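3.2 Collecting demonstrations by remote control
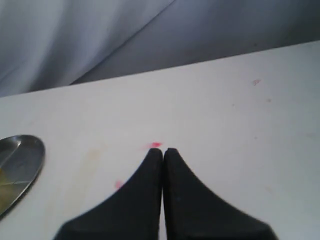 Figure 3. Wrist camera view during a tabletop session: closed gripper fingers, the bowl of a spoon at the left, and small pink marks on the white surface.

Each demonstration was given by one of two operators, Dimas Pasaribu or Anisa Tarigan, using a hand-held controller whose motion was mapped to the gripper at a fixed scale. The operator worked from the wrist view alone. We kept 3,743 demonstrations after removing those in which the controller lost tracking.

The fingers stay within the wrist view when closed, so the policy can learn their position relative to the table without a separate calibration step. Marks on the table surface were left in the training images. An earlier version of the pipeline masked them by colour threshold, but the mask also removed parts of small objects, and we dropped it.

Shiny cutlery was the harder case. A spoon bowl reflects its surroundings, and its appearance changes as the wrist moves. We therefore recorded a further 113 demonstrations with slow approaches to the spoon, of which 69 were used for training and the rest held back for testing. Operators were told to pause before closing the fingers. These pauses were kept at full length, and Section 4.1 reports the effect of trimming them.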